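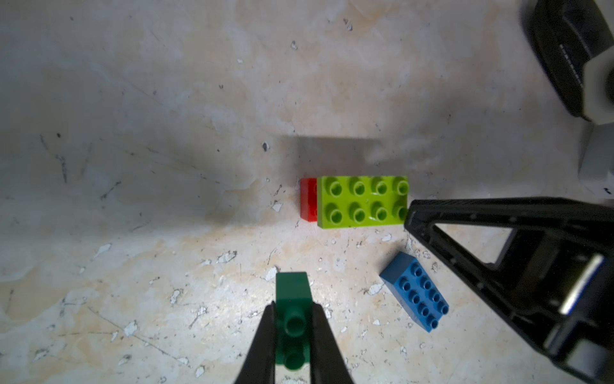 Sorting used Duplo, wear limits
Posted by Gruvanitz, November

Clutch on secondhand bricks varies more than I expected. I went through 134 from one lot, pressing each onto a new plate. Color is no guide: a lime-green 2x4 and a blue 2x4 can look equally sound, studs and all, and one still slides off. I rejected 9.

Bowen wrote:
Nine is high. Were they washed hot? I stay under 31 C.

Gruvanitz wrote:
Unknown — bought used.

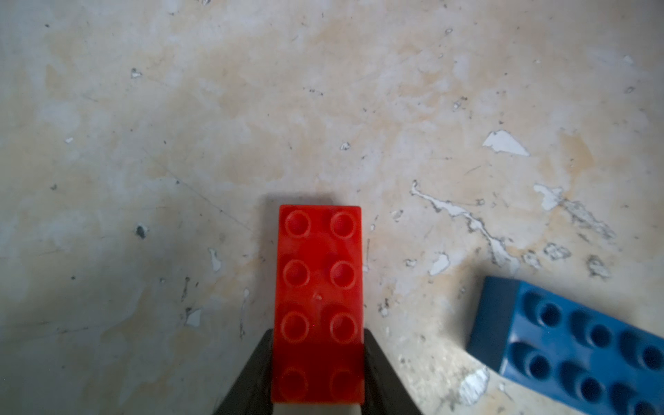 Rejects go in a separate tub for flat builds, where clutch matters less.

Comments
Odik: Disagree. Loose is loose. Bin them.
Prendstead: Scuffs on the studs are harmless. Check the tubes underneath.

Recent threads
Storing 100 plates upright
Removing marker from 2x4s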